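Wer in diesem Frühjahr einen kleinen Roboterarm für die Werkstatt bestellen will, bekommt von Sendard ein Angebot, das auf eine halbe Seite passt. Darauf steht der Arm, darunter die Lieferzeit. Von der Unterlage steht da nichts, von den Spannern auch nicht, und die Stunden, in denen jemand danebensitzt, tauchen in keiner Zeile auf.

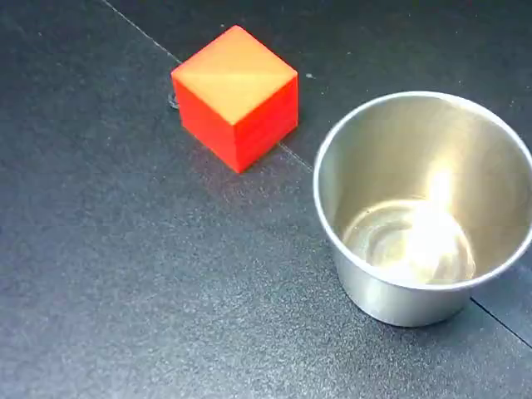 Würfel in Becher: Mit dieser Aufgabe werben inzwischen fast alle Anbieter. Sie ist hübsch anzusehen und sagt über den Nutzen im Betrieb erst einmal wenig. Ein Einkäufer sollte fragen, wie oft der Ablauf gelingt, wenn das Licht wechselt, und wer den Becher danach wieder ausleert. Bei Marti, einem Zulieferer mit 75 Beschäftigten, stand diese zweite Frage nicht im Lastenheft. Im April waren dafür 192 Arbeitsstunden verbucht.

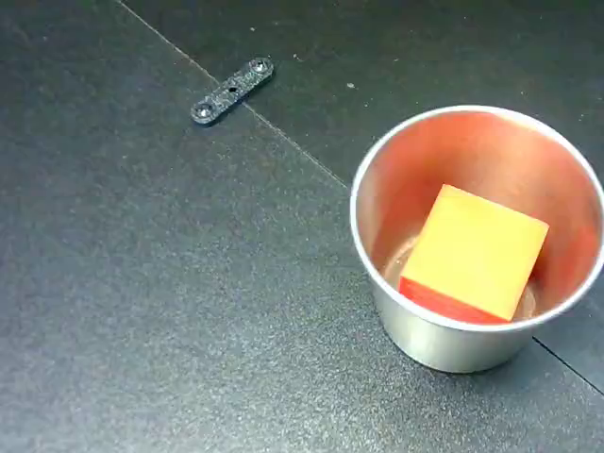 ## Was im Angebot fehlt

Hirari berechnet für Einrichtung und Befestigung 340 Euro pauschal. Das klingt fair — bis man das Kleingedruckte liest, denn jeder spätere Umbau kostet extra.

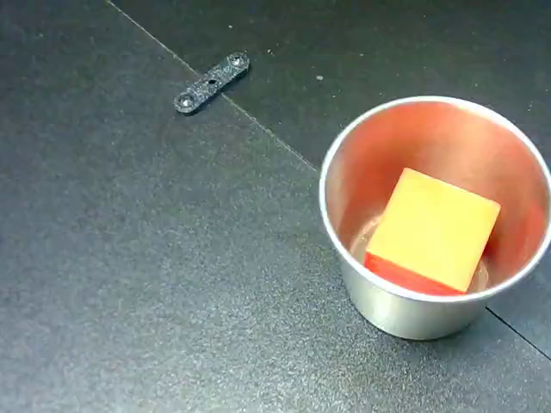

Dazu kommen Ersatzteile. Pinonwood verkauft seine gedruckten Teile im Satz für 250 Euro, einzeln gibt es sie nicht. Wer nur eine Halterung braucht, zahlt trotzdem für alles. Auf Nachfrage verweist der Vertrieb auf den eigenen 3D-Drucker des Kunden, dessen Anschaffung man dann ebenfalls einplanen darf.
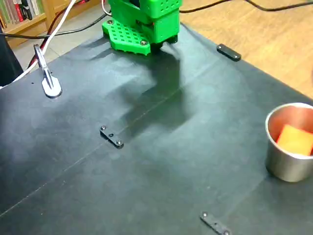
Kabel, Klemmen und Schrauben gehören von Anfang an ins Budget, ebenso die Tischfläche, die danach für andere Arbeiten ausfällt. Ein Mietvertrag mit kurzer Kündigungsfrist wäre für viele Betriebe der vernünftigere Einstieg. Von den drei Anbietern hat ihn bislang nur Hirari im Programm, und auch dort muss man danach fragen.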